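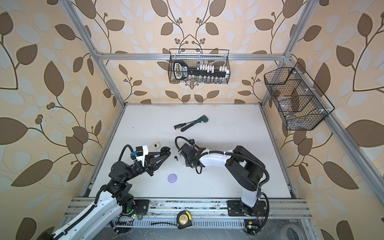 4.2 Comparison of finger geometries on the two-arm cell

The second set of trials compared two finger designs under the same controller and the same operator input. The first design, referred to below as the closed finger, is a tapered solid part with a slight inward curl at the tip. The second, the open finger, has an angular outline with the center of the part removed, which lowers its mass and lets the tip flex under side load. Both designs bolt to the same gripper body and need no change to the drive. The fingers were cut to the Wernthorpe drawing set and fitted by one person throughout the trials to limit variation in assembly.

All trials were run by teleoperation. The leader arms and mapping software were those described in Section 3, with the Talebi controller running at its default gains. An earlier attempt to raise the proportional gain at the wrist joint produced a visible oscillation when the fingers met the table, and the default value was restored before any of the data reported here were collected. The closing force limit was held at the same setting for both finger designs. Joint positions, motor current and wrist camera images were logged with a common clock.

Each finger design was used for 100 grasp attempts, split evenly between two operators (Hegarty and Krishnan). An attempt was counted as a success if the object was lifted clear of the table, held for 8 seconds and set down without slipping in the fingers. Attempts in which the operator stopped before contact were discarded and repeated. The operators changed places after every 10 attempts. Neither operator was told the running totals until the end of the August sessions.

Objects were placed by hand without a template. A template had been used in the pilot work, but it made the approach path nearly the same in each attempt and hid differences between the finger designs that became clear once positions were allowed to vary. Objects not in use for a given attempt were left on the work surface, so that the operator had to plan a path past them.

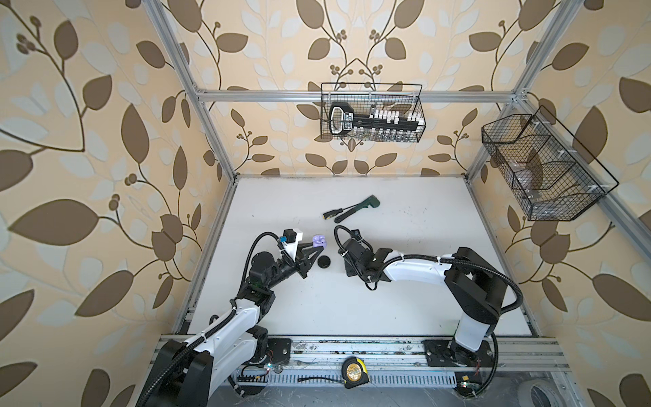 Figure 4. Two-arm cell during the object trials, with the left gripper at a small irregular object and hand tools farther back on the table.

The largest difference between the two designs was found on small objects with uneven surfaces. With the closed finger, contact was often made at a single point on each side, and the object turned about the line between these points as it was lifted. The open finger gave way slightly at first contact and settled against more of the surface. The lavender-purple object in Figure 4 belongs to this group: its outline is rounded but lumpy, and the hollow at its center gives one fingertip a place to seat when the approach angle is suitable. Operators tended to seek out such features after a few attempts, and this may account for part of the improvement seen late in each block.

Flat objects gave the opposite result. A lid lying flat on the table must be taken by its rim, and the flex in the open finger made it hard to get the tip under the edge. In 26 of the discarded or failed attempts with the open finger, the logged current shows the tip pressing on the table before any contact with the object. The closed finger was stiffer in this direction and could be slid along the surface with less correction from the operator. The two designs could not be separated on the hand tools, where the handle was wide enough for a stable grasp with either finger.

Wrist camera placement had a smaller but consistent effect. With the camera on its standard bracket, the fingertips remained in view for most approach angles, but the far side of the object was hidden once the gripper pointed steeply down. Krishnan compensated by using the second arm's camera as a side view. Hegarty did not, and her approach times were longer by up to 10 percent for these poses. A lower bracket based on the Wada mount was tested briefly and rejected, as its cable came too close to the wrist joint at the end of its travel.

Wear was checked after each block. The Nutex pads fitted to both finger designs showed light polishing at the tip and were not replaced during the trials. Screw torque on the open finger had to be reset twice. The effect of this loosening on the grasp results was not measured separately and is treated as part of the variation reported in Section 4.3.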